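About Jellau

Jellau is a small history press and teaching outfit based above a carpet shop in Girkstead. We publish books on empire, trade and the places that ended up on somebody else's map, and we run evening courses for adults who gave up history at school and have regretted it since.

We were started by Kai-wen Lai, who had spent 11 years teaching colonial history to undergraduates and wanted to try it on people who had chosen to be there. The first course was on treaty ports. It had six students, one of whom had come for conversational Spanish and stayed out of politeness. She has since taken every course we offer and now proofreads our indexes, for which we are grateful and she is paid.

What we publish

Our list stands at 34 titles. Most of them deal with the edges of empires: customs houses, coaling stations, survey parties, the clerks who wrote everything down and the people they wrote it down about. We like books that take a small place seriously. Our best seller is a history of harbour dues, and we are as surprised as you are.

A usual print run is 2,000 copies. We reprint when they sell out and keep quiet when they don't. All our books have proper footnotes at the bottom of the page, where a reader can find them without needing a second bookmark. We have been told this is expensive. We know. We get the bills.
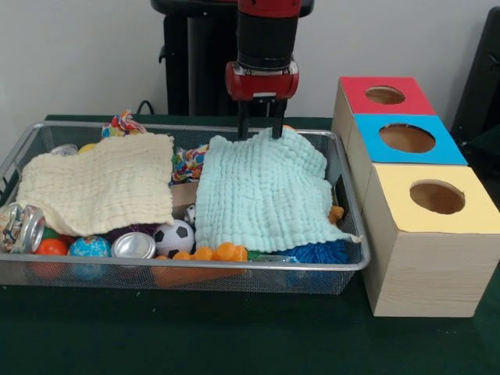
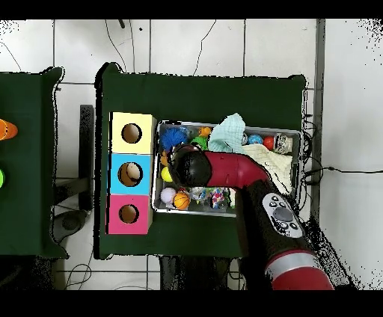 The courses

Courses run from autumn to March, in the evenings, starting at 7pm and finishing when the heating goes off. Each one is built around original documents – letters, tariffs, ships' logs, petitions, the odd recipe – and you'll be expected to read them and argue about them. There are no exams. There is some homework, which we call "reading for next time" in the hope that it sounds nicer.

You don't need any background. If you can't place the Straits Settlements on a map, we have a map. If you have strong views about the East India Company, you're welcome too, though we may ask you to let other people finish their sentences.

The Tsao Papers

In our second year we were lent the Tsao papers, the letters and account books of a family of shipping agents who did business under three different flags without moving house. We have been transcribing them ever since. The handwriting is lovely until the 1880s, when a nephew takes over.

Finished transcripts go up on Flidico, our online catalogue, which can be searched by person, port and cargo. It can also be searched by date, provided you're patient with it. If you read older commercial Chinese or Portuguese and have an evening to spare, please get in touch.

How we're paid for

Book sales, course fees and a modest sideline in maps. We have no wealthy patron. We did once have lunch with one.

Sending us a manuscript

We read everything, slowly. Send two chapters and a one-page outline, and tell us which archives you used. Please don't send a book that sets out to decide whether the British Empire was a good thing or a bad thing, with a score at the end. We have had several.

Visiting

The office is open most mornings. Use the side door, go up past the underlay and ring twice.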